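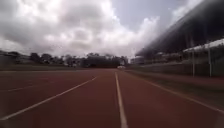

패터슨 종합운동장 육상 트랙, 가을부터 겨울까지 다녀본 후기

12월 19일 작성 | 분류: 달리기 좋은 곳 | 별점: 다섯 개 만점에 네 개 반

안녕하세요, 오랜만에 긴 글 들고 왔습니다. 예전에 올린 강변 코스 글에 트랙은 어디가 좋으냐고 물어봐 주신 분들이 꽤 계셨는데, 답글로 짧게 쓰자니 할 말이 너무 많아서 차일피일 미루다가 이제야 씁니다. 늦어서 죄송해요. 대신 정말 자세히 쓸게요!

저는 9월에 이 동네로 이사를 왔고, 짐도 다 풀기 전에 운동화부터 꺼내서 찾아간 곳이 패터슨 트랙이었습니다. 기록을 노리는 사람은 아니고요, 5킬로미터를 숨 고르게 뛰는 게 낙인 평범한 직장인입니다. 무릎이 썩 좋은 편이 아니라서 바닥을 많이 따지는 편이라는 것만 미리 말씀드려요. 그래서 이 후기도 바닥 이야기가 제일 깁니다.

바닥

붉은 갈색 합성 트랙입니다. 가까이서 보면 표면이 살짝 오톨도톨하고, 색은 고른 편이에요. 처음 발을 디뎠을 때 느낌은 '생각보다 단단하네'였습니다. 푹신푹신한 우레탄 산책로를 떠올리고 가시면 조금 당황하실 수도 있어요. 그런데 한 바퀴 돌고 나면 이 단단함이 왜 좋은지 몸이 먼저 압니다. 발이 쑥 꺼지지 않으니까 밀고 나가는 힘이 그대로 살아 있고, 그러면서도 아스팔트에서 뛸 때처럼 무릎까지 찡하게 올라오는 충격은 없거든요. 저는 강변길에서 뛰고 온 다음 날이면 계단 내려가는 게 싫었는데 트랙으로 바꾼 뒤로는 훨씬 편안합니다. (어디까지나 제 무릎 이야기니까 참고만 하세요.)

비 온 뒤에도 몇 번 가봤습니다. 오톨도톨한 표면 덕분인지 발이 밀린다는 느낌은 별로 없었어요. 다만 흰 선 위는 맨바닥보다 미끄러운 것 같아서, 젖은 날에는 선을 밟지 않으려고 괜히 신경을 쓰게 됩니다. 어릴 때 횡단보도 흰 칸만 밟던 놀이를 거꾸로 하는 기분이랄까요. 서리가 내린 아침에는 안 뛰는 게 맞고요.

선

달리기 안 하시는 분들은 트랙 후기에 무슨 선 이야기까지 하나 싶으시겠지만, 저한테는 꽤 중요합니다. 혼자 뛰다 보면 결국 눈을 둘 데가 선밖에 없거든요. 직선 구간의 흰 선은 아주 선명해서 멀리 나무가 늘어선 쪽까지 쭉 뻗어 있는 게 한눈에 들어와요. 저는 몸이 지치면 자꾸 한쪽으로 쏠리는 버릇이 있는데, 선 하나를 정해놓고 그 옆을 따라 뛰니까 자세가 많이 나아졌습니다.

아쉬운 점을 하나 꼽자면, 군데군데 닳아서 희미해진 표시가 있습니다. 붉은 바닥 위에 허옇게 자국만 남은 것이 있는데, 처음 오신 분들은 무슨 표시인지 알아보기 어려우실 거예요. 그냥 뛰는 데는 아무 지장이 없지만, 구간을 정확하게 끊어서 훈련하시는 분들은 직접 거리를 확인하고 시작하시는 편이 좋겠습니다. 저랑 가끔 같이 뛰는 포옌 샤오 씨도 그 점은 좀 답답하다고 하더라고요. 별 반 개를 뺀 것도 사실 이것 때문입니다. 선만 한번 새로 칠해주시면 당장 다섯 개로 고치겠습니다!

관람석

제가 이 트랙을 좋아하게 된 데에는 관람석 몫이 큽니다. 트랙 옆으로 큼직한 지붕 달린 관람석이 서 있는데, 이 지붕이 정말 넓어요. 짙은 회색에 가까운 지붕이 앞으로 쭉 나와 있어서 갑자기 비가 와도 피할 데가 있다는 게 얼마나 든든한지 모릅니다. 10월 어느 저녁에 소나기를 만나서 그 아래에서 한참을 서 있었는데, 빗소리 들으면서 물 마시고 종아리 푸는 시간이 그날 달리기보다 더 좋았어요. 같이 비를 피하던 어르신께 귤도 하나 얻어먹었고요.

관람석 앞쪽에는 트랙과 나란히 낮은 벽이 이어져 있습니다. 회색에 초록빛이 살짝 도는 벽인데, 스트레칭할 때 손을 짚고 서기에 높이가 딱 좋아요. 물통이나 겉옷을 벽 위에 올려두고 뛰는 분들도 계시던데, 저는 바람 부는 날 장갑 한 짝을 날려 보낸 뒤로는 꼭 가방에 넣어둡니다. 그 장갑은 아직도 못 찾았습니다.

가족이랑 오시기에도 괜찮습니다. 뛰지 않는 사람이 앉아서 기다릴 곳이 있다는 게 의외로 큰 장점이에요. 저희 남편은 뛰는 걸 질색하는 사람인데 관람석에서 책 읽는 건 좋아해서, 요즘은 군말 없이 따라나섭니다. 다만 겨울에는 앉아 있는 사람이 뛰는 사람보다 훨씬 춥다는 걸 잊지 마시고 무릎담요 하나쯤 꼭 챙겨주세요.

풍경과 분위기

직선 구간 끝으로 나무들이 줄지어 보이는데, 이게 은근히 힘이 됩니다. 건물 벽을 보고 뛰는 것과 나무를 보고 뛰는 건 마음이 다르더라고요. 힘들 때는 고개를 들고 '저 나무들 쪽까지만' 하면서 뜁니다. 물론 거기까지 가면 곡선 구간이 나오니까 또 조금만 더, 하게 되는데, 그렇게 속으면서 한 바퀴를 더 채우는 날이 많아요.

이용하시는 분들은 대체로 점잖습니다. 빠르게 뛰는 분들이 안쪽을 쓰고 걷는 분들은 바깥쪽으로 도는 분위기가 자연스럽게 잡혀 있어요. 저녁에는 동호회 분들이 모여서 뛰시는데, 처음 간 날 어느 쪽으로 돌아야 하는지 몰라서 우물쭈물하고 있으니까 키어스티 레니 씨라는 분이 손짓으로 알려주셨습니다. 그 뒤로 만날 때마다 인사를 하는 사이가 됐네요. 낯가리는 저한테는 드문 일입니다.

가는 길과 이용 시간

저는 24번 버스를 타고 다닙니다. 정류장에서 내려서 조금만 걸으면 되는데, 길이 평평해서 준비운동 삼아 걷기 좋아요. 차로 오시는 분들은 저녁에 주차장이 금방 차니까 조금 서두르시는 게 낫습니다. 집에서 트랙까지 제 걸음으로는 20분이 걸려서, 날이 좋으면 버스를 안 타고 걸어갈 때도 있어요.

사람이 적은 시간을 좋아하시면 아침 8시를 추천드립니다. 새벽반 분들이 슬슬 돌아가시고 낮에 걸으러 오시는 분들은 아직 안 나오신 때라, 운이 좋으면 직선 구간을 거의 혼자 쓸 수 있어요. 대신 겨울 아침은 손끝이 정말 시리니까 장갑은 꼭이요. (네, 저는 새로 샀습니다.)

대회나 학교 행사가 있는 날은 일반 이용이 안 되니 가시기 전에 일정을 확인해 보세요. 저는 확인을 안 하고 갔다가 그대로 돌아온 적이 두 번이나 있습니다. 입구 게시판에 안내문이 붙는데, 입구까지 가야 볼 수 있으니 전화로 물어보시는 게 빠릅니다.

신발은요

댓글로 많이들 물어보실 것 같아 미리 적습니다. 저는 바닥이 두툼한 쿠션화를 신다가 여기서는 조금 얇은 신발로 바꿨어요. 트랙 자체가 어느 정도 받쳐주니까 두꺼운 신발은 오히려 곡선에서 발목이 기우뚱하는 느낌이 들더라고요. 하지만 이제 막 시작하신 분이라면 새로 사실 필요 없이 지금 신으시는 걸로 충분합니다. 흙길에서 신던 신발은 밑창의 흙을 잘 털고 들어가 주세요. 트랙에 흙덩이가 떨어져 있으면 밟는 사람도 놀라고 바닥에도 안 좋습니다.

이런 분들께 권해요

길에서만 뛰다가 무릎이나 발목이 걱정되기 시작하신 분, 신호등에 걸려서 흐름 끊기는 게 싫으신 분, 같이 온 가족을 어디 앉혀둘지 고민이신 분께는 망설임 없이 권합니다. 반대로 풍경이 자꾸 바뀌어야 재미를 느끼시는 분은 몇 바퀴 만에 지루해지실 수도 있어요. 저도 긴 거리를 뛰고 싶은 날에는 여전히 강변으로 나갑니다.

봄이 되면 꽃 필 무렵에 한 번 더 다녀와서 글 아래에 덧붙여 볼게요. 혹시 저녁 조명이 몇 시까지 켜져 있는지 아시는 분 계시면 댓글로 알려주세요. 저는 늘 그 전에 배가 고파져서 집에 옵니다.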